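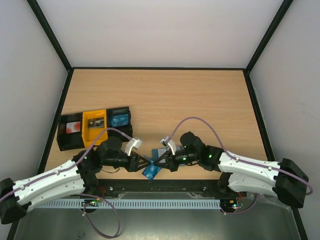

카드 한 장을 집는 데 걸리는 시간
집안일과 매장 일을 기계에 맡길 수 있는가, 분류 작업대에서 본 현재 수준

평평한 탁자에 놓인 얇은 카드를 집는 일은 로봇 조작 연구에서 오래된 골칫거리다. 사람은 손톱을 모서리 밑에 넣거나, 손가락 끝으로 카드를 탁자 가장자리까지 밀어낸 다음 집는다. 두 동작 모두 의식하지 않고 한다. 두 손가락이 평행하게 닫히는 그리퍼에는 손톱이 없고, 손가락 끝이 탁자에 닿는 순간 허용 오차는 카드 두께 수준으로 줄어든다.

자동화 설비 업체 Leker가 이 작업을 평가 항목으로 택한 이유도 여기에 있다. 작업대 좌우에서 팔이 하나씩 뻗어 나오고, 탁자 왼쪽에는 위가 트인 검은 통과 노란 통, 또 하나의 검은 통이 나란히 있다. 카드는 두 그리퍼 사이의 탁자 면에 눕혀 둔다. 과제의 정의는 한 줄이다. 카드를 집어 종류에 맞는 통에 넣는다.

평가를 맡은 엔지니어 카츠페르 잘레프스카(Kacper Zalewska)는 이 과제를 "매장 뒷방에서 가장 흔하고 가장 값싼 노동"이라고 부른다. 반품된 카드 게임의 구성품 정리, 회원 카드 재고 확인, 전시용 가격표 교체가 모두 같은 동작으로 환원된다. 난도가 높아 보이지 않는다는 점도 선정에 작용했다고 한다. 고객사가 시연을 보고 가장 자주 하는 질문이 "이 정도는 이미 되는 것 아니냐"였기 때문이다.

성공률과 소요 시간

Leker의 내부 평가에서 이 과제는 705회 시도됐고, 그중 600회가 사람의 개입 없이 끝났다. 백분율로는 85퍼센트를 조금 넘는다. 카드 한 장당 평균 소요 시간은 18초였다.

두 수치는 따로 읽어야 한다. 연구 논문의 기준으로 85퍼센트는 나쁘지 않은 성적이다. 현장 기준으로는 사정이 다르다. 실패가 발생할 때마다 사람이 다가가 카드를 원위치시키고 작업을 재개해야 한다면, 그 사람은 작업대를 떠날 수 없다. 옆에 서 있어야 하는 사람이 직접 분류하면 한 장에 두어 초면 된다. 잘레프스카는 무인 운전을 논의하려면 실패율이 지금보다 한 자릿수 이상 낮아야 한다고 본다.

18초의 내역도 살펴볼 만하다. 이동 자체는 전체의 작은 부분이다. 시간은 접근 직전의 감속, 접촉 후의 재시도, 집은 뒤의 자세 확인에 쓰인다. 특히 재시도의 분산이 크다. 첫 시도에서 카드가 들리면 평균보다 훨씬 빨리 끝나고, 카드가 밀려 돌아가면 팔은 물러났다가 다른 각도로 다시 내려온다. 평균값만 보고 처리량을 산정하면 후공정의 대기 시간을 과소평가하게 된다.

실패의 유형은 고르지 않다. 가장 많은 것은 손가락 끝이 카드 위를 미끄러지는 경우이고, 다음은 겹친 카드 두 장을 함께 집는 경우다. 두 번째 유형이 더 까다롭다. 미끄러짐은 그리퍼의 개도 값으로 곧바로 드러나지만, 두 장을 집은 그리퍼와 한 장을 집은 그리퍼는 위치 센서 값이 거의 같다. 카드는 통에 들어가고, 로그에는 성공으로 남고, 오류는 재고를 맞춰 볼 때 발견된다. Leker는 이 때문에 통 안을 매회 확인하는 절차를 추가했는데, 그만큼 주기 시간이 늘었다.

팔이 두 개인 이유

통 분류만 놓고 보면 팔은 하나로 충분하다는 반론이 가능하다. 실제로 물류 현장의 피킹 설비는 대부분 단일 팔에 흡착 패드를 쓴다. 카드처럼 매끈하고 평평한 물체라면 흡착이 손가락보다 빠르고 안정적이다.

두 팔 구성의 근거는 과제의 확장성에 있다. 한쪽이 카드의 한 변을 눌러 고정하고 다른 쪽이 반대편 모서리를 들어 올리는 동작은 흡착 패드로는 구현할 필요가 없지만, 봉투를 열거나 슬리브에 카드를 넣는 단계로 넘어가면 필수가 된다. 흡착은 구멍 난 물체와 천에도 약하다. 한 가지 일만 시킬 것이라면 전용기가 낫고, 여러 가지 일을 시킬 것이라면 손에 가까운 구조가 필요하다는 것이 업계의 대체적인 견해다.

대가는 제어의 복잡성이다. 두 팔의 작업 영역이 겹치는 탁자 중앙에서는 충돌 회피가 경로를 제약한다. 손끝이 서로 거의 맞닿는 자세에서는 몇 밀리미터의 보정 오차가 곧바로 접촉으로 이어진다. 배선 문제도 있다. 이 작업대에서는 연보라색 케이블이 팔 위로 고리를 그리며 지나간다. 이런 여유 길이는 관절이 끝까지 뻗을 때를 위한 것이지만, 같은 고리가 통의 테두리나 반대편 팔에 걸릴 가능성도 설계 단계에서 함께 계산해야 한다. 공장용 대형 로봇이 케이블을 팔 내부로 넣는 데에는 그만한 이유가 있고, 소형 팔에서는 비용과 정비성 때문에 그 방식을 택하기 어려운 경우가 많다.

매장: Ulley의 조건

중고 보드게임을 취급하는 유통 업체 Ulley는 Leker의 분류 장치를 검토한 뒤 도입을 보류했다. 보류 사유서에 적힌 항목은 성공률이 아니라 입력 조건이었다. 평가에서는 카드가 탁자 위에 펼쳐진 상태로 주어진다. Ulley의 창고에 들어오는 반품 상자에는 카드가 고무줄로 묶여 있거나, 지퍼백에 말과 주사위가 뒤섞여 있거나, 습기를 먹어 휘어 있다. 분류 앞에 놓인 해체 작업이 전체 노동 시간의 대부분을 차지한다는 것이 Ulley 측의 설명이다.

이는 자동화 도입 검토에서 반복되는 양상이다. 기계가 맡을 수 있는 공정은 앞뒤가 정돈돼 있을 때의 공정이고, 정돈하는 사람의 시간은 기계의 성능표에 나타나지 않는다. 카드를 한 장씩 펼쳐 놓는 사람이 있다면 그 사람은 이미 카드의 종류를 눈으로 확인한 셈이다.

Ulley가 대신 도입한 것은 진동식 공급기와 카메라를 결합한 고정형 판독 장치다. 팔은 없다. 카드 묶음을 풀어 투입구에 넣으면 앞면을 읽고 목록과 대조해 빠진 장을 화면에 표시한다. 집어 옮기는 일은 여전히 직원이 한다. 처리량은 늘었고 장치 가격은 팔 두 개짜리 설비보다 훨씬 낮았다.

가정: 수건과 식기

가정용 과제로 가면 수치는 더 내려간다. 요양 시설에 세탁 설비를 납품하는 Wilczyńska는 같은 급의 양팔 장치로 수건 개기를 시험했다. 건조기에서 나온 상태 그대로의 수건을 주었을 때 선반에 올릴 만한 모양으로 개어진 비율은 38퍼센트였다. 미리 펼쳐서 네 귀가 보이게 놓아 준 경우에는 그보다 크게 높았다고 하나, 회사는 해당 수치를 공개하지 않았다.

원인은 상태 추정에 있다. 카드의 자세는 평면 위의 위치와 회전각으로 거의 다 기술된다. 뭉친 수건에는 그런 간결한 표현이 없다. 보이지 않는 귀가 어디에 있는지는 들어 올려 보기 전에는 알 수 없고, 들어 올리면 형상이 또 바뀐다. 최근의 학습 기반 제어는 이 추정을 명시적으로 하지 않고 시연 데이터에서 동작을 직접 익히는 쪽으로 이동했다. 성과는 분명히 있으나, 시연에 없던 두께나 무늬의 천이 들어오면 성능이 떨어지는 폭도 크다.

식기 쪽에서는 Skudside 과제가 참고가 된다. 식기세척기에서 꺼낸 접시와 컵을 찬장에 넣는 작업을 다룬 과제로, 단단한 물체만 다루는데도 결과는 기대에 못 미쳤다. 접시를 꺼내는 동작은 비교적 안정적이었다. 문제는 포개진 그릇, 바닥에 물이 고인 컵, 그리고 문이었다. 찬장 문을 열어 둔 채로 시작하면 완료율이 올라가고, 닫힌 상태로 시작하면 첫 단계에서 상당수가 멈췄다. 보고서는 손잡이의 형태를 통일한 주방에서 재시험할 것을 권고했다. 그런 주방에 사는 사람이 얼마나 되는지는 보고서의 범위 밖이다.

가정에는 또 하나의 조건이 붙는다. 공장이라면 펜스를 치고 사람의 접근을 막을 수 있다. 거실에서는 그럴 수 없으므로 팔의 속도와 힘을 제한해야 하고, 제한된 힘으로는 물을 채운 냄비를 들지 못한다. 안전과 가반 하중이 같은 예산을 나눠 쓰는 구조다.

비용 계산

도입 여부를 가르는 것은 대개 시간당 비용이다. 계산에는 장비의 감가상각, 보정과 부품 교체, 개입 인력의 시간이 들어간다. 이 가운데 마지막 항목이 가장 자주 빠진다. 개입 한 번에 걸리는 시간은 짧아도, 부름을 받은 사람이 하던 일을 멈추고 돌아가는 데 드는 시간까지 더하면 값이 달라진다.

원격 개입은 이 항목을 줄이려는 시도다. 한 사람이 여러 작업대를 화면으로 감시하다가 멈춘 팔을 원격으로 풀어 준다. Leker도 같은 방식을 시험 중이다. 겹친 카드를 떼어 내는 정도의 개입은 원격으로 처리되지만, 카드가 탁자 밖으로 떨어지면 결국 현장에 사람이 있어야 한다. 작업대에 턱을 두르는 방안이 논의됐는데, 턱이 있으면 카드를 가장자리로 밀어내 집는 전략을 쓸 수 없다. 두 방안 중 어느 쪽을 택할지는 아직 정해지지 않았다.

손가락 끝 부품의 마모도 계산에 들어간다. 얇은 물체를 집으려면 끝이 얇아야 하고, 얇은 끝은 탁자 면과 반복해서 닿으며 닳는다. 닳으면 높이 보정이 틀어지고 미끄러짐이 늘어난다. 잘레프스카의 팀은 교체 주기를 횟수로 정하지 않고 첫 시도 성공률이 기준선 아래로 내려가는 시점으로 정했다. 교체 자체는 몇 분이면 끝나지만 이후 보정에 더 긴 시간이 든다.

다음 평가

Leker는 11월에 조건을 바꾼 평가를 다시 진행한다. 카드의 초기 배치에 겹침을 의도적으로 포함하고, 통의 위치를 시도마다 옮기며, 조명도 고정하지 않는다. 잘레프스카는 성공률이 이번보다 낮게 나올 것으로 예상한다. 고객사에 제시할 수치는 새 조건에서 얻은 값으로 교체할 계획이다.

Ulley는 그 결과를 본 뒤 검토를 재개하겠다는 입장이다. 다만 조건이 하나 추가됐다. 평가용 카드 일부를 자사 창고의 반품 상자에서 꺼낸 것으로, 휘어진 상태 그대로 사용해 달라는 요청이다. Leker는 이를 수용했으며, 현재 휘어진 카드의 모서리 높이를 측정하는 방법을 준비하고 있다.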